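Week 4 notes - who holds the keys?

Okay, so last time we got stuck on rent, and I promised I'd come back to deposits. I still think they're the most misread part of any lease! Say your rent is 700 a month and the landlord wants 1,000 up front. That extra money is still yours, it's just parked. Look at clause 27 in the Trevarell lease (it's in your packet) and mark every word you'd want defined. I found "reasonable wear" in there and no meaning given anywhere, ugh.

For next class read Győri, page 124 on, and skip the bit on sublets - we'll do that in April. Bring one question about handing a place back, and bring your packet too, please.
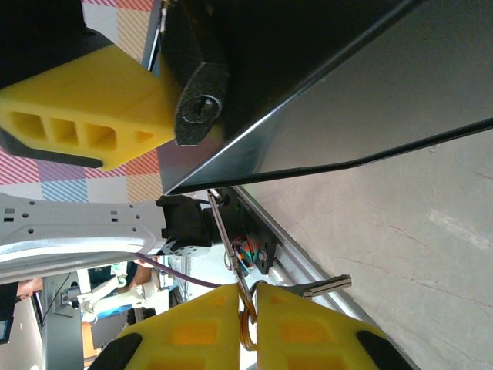
Fig. 3. Two keys on a ring.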